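Stullari Toy and Game Library – progress report to the Briltberg Fund
November 13, 2019

Hi Laurier,

You asked for something short and readable this time, so I'm going to try, although you know me and short. This covers the stretch from the start of summer through the end of October, and I've put the money part near the end where you like it.

First the big news, which you've heard by phone already but I want it in writing: we're in the new space on Usman Street and we're open! The lease took longer than it should have. The landlord wanted us to carry more insurance than the old place did, and then there was a long back-and-forth about who pays to fix the front step (they do, it's in the lease now, page four). We lost most of August to that. I was hoping to open before school started and we missed it by three weeks, so the back-to-school sign-up drive ended up being a back-to-school sign-up card table outside the grocery store. It did better than I expected, to be fair to the card table.

As of this week we have 196 member families. When you renewed us we told you we'd be at 180 by the end of the year, so I'm pretty pleased with that. A lot of the new ones came through the Sukura clinic, where Tanko Chukwu has been handing out our flyer at the well-child visits. He also talked the front desk into letting us leave a sign-up box there, and I pick up the slips every other Friday. Some of them are filled in by kids, which makes the phone numbers interesting.

Loans are up too. We had 1316 items go out over the period, and puzzles and building sets are still way ahead of everything else. Board games picked up in October once it got cold and dark. The thing that surprised me is how often the baby toys turn over – parents bring them back after a week or two and want the next thing up, and we don't have enough of the next thing up. If you're wondering where I'd put an extra couple hundred dollars, it's ages one to three.

Now the catalog. I promised you a working catalog by fall and what we have is most of one. The old system was a binder plus my memory, and my memory didn't survive the move very well. We settled on a plain spreadsheet with a number for every item, and a matching sticker on the item or its bag. So far 449 items are numbered and entered.

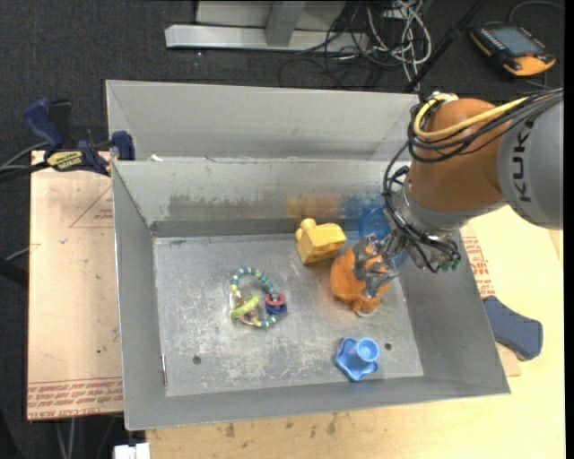
What's left is mainly the small stuff that came in as mixed donations, and it goes slowly. A grocery bag of little figures and cars can eat a whole afternoon. Do you enter each one? Do you make sets? We tried it both ways and we're now making sets, with a card in each bag listing what belongs in it, and the family checks the card with us at return. It adds a minute or so at the desk and it has cut down on the "I think there was a cow" conversations. I'd like to have the rest entered by the end of January. I know that's later than the plan says.

Cleaning is the other slow part. Everything hard gets wiped down on return and anything cloth goes home with me to be washed, and I would really like it to stop going home with me. There's a hookup for a washer in the back room here. I have one quote for the plumbing and I'm waiting on a second. I'll send both when I have them, and I'm not asking for anything on that yet, just warning you that I'm going to!

Saturday play mornings started up again in October. We've had 8 so far counting the two we squeezed in at the end of September in the church hall. They're loud and they run late and people stay to help pick up, so I'm calling them a success. A couple of grandparents have asked for a weekday one. We could do Tuesdays if I can find one more person to open up with me – I won't run it alone with the front door where it is.

On staffing, it's still me at twenty hours. I've been working closer to thirty since the move, and I'm telling you so it doesn't come as a surprise when I ask about next year's hours. The high school students who came for their service credit over the summer were great with the shelving and less great with the stickers. Three of them want to come back in spring.

Money. We've spent a little over half of the grant. Rent and insurance are on budget from here on out, but the deposit was higher than planned and I covered it out of the shelving line, so we have fewer shelves than the proposal said and a few of them are secondhand. The printing line is barely touched and I'd like your okay to move what's left of it over to shelving. The full sheet is attached, with receipts scanned in date order. The one for the door lock is faded, so I wrote the amount next to it and asked the hardware store for a copy.

Things I need from you, when you get a minute: a yes or no on moving the printing money, the new version of the logo for our window, and a date for your visit. Saturdays before noon are the best time to see the place with people in it, and there's parking behind the building now that the dumpster has been moved.

I'll send the next report in spring, with the catalog finished or a very good story.

Thanks as always,
Renny
Stullari Toy and Game Library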